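Wrist camera render: perception node reports false "handle" on wooden panel edge in sim
Project: Palorcombe / component: perception
Opened by: Florin Bratu
Assigned to: Mircea Rusu
Status: fix merged, monitoring

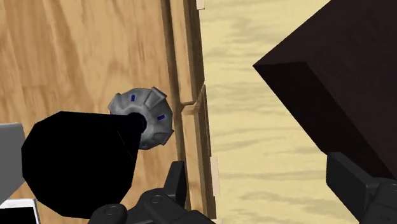

Attachment 1. Simulated wrist view, gripper fingers at bottom, notch in the wooden edge strip at center.

Florin Bratu
Running the Tratex segmentation node against the rendered wrist stream. In 20 of 536 episodes the node labels the small step in the vertical edge strip as a graspable handle. The planner accepts the label and requests an approach. Collision check rejects it every time, and the episode ends with PLAN_ABORT. Same config as main, no local patches.

Mircea Rusu
Is the self-filter on? The fingers and the black cone cover a lot of the lower image.

Florin Bratu
On for the fingers. The cone and the gray metallic head next to it are not in the mask. Frame 3,579 of the replay log has the first bad label.

Mircea Rusu
Reproduced. Two separate problems:
1. The mask is built from the old robot description. It has no entry for the cone or the gray head, so both go to the segmenter as foreground.
2. With that foreground next to the strip, the region grower bridges across to the notch. The merged blob passes the handle size test.

Regenerated the mask from the current description and raised the depth gap threshold in Satach. Item 2 may still show up on other edges — the size test is too loose and needs its own ticket.

Florin Bratu
Reran the 20 failing episodes on the branch. No handle label in any of them. Full set is queued on Tuhiwai.

Mircea Rusu
Merged. Leaving this open until the full run is in.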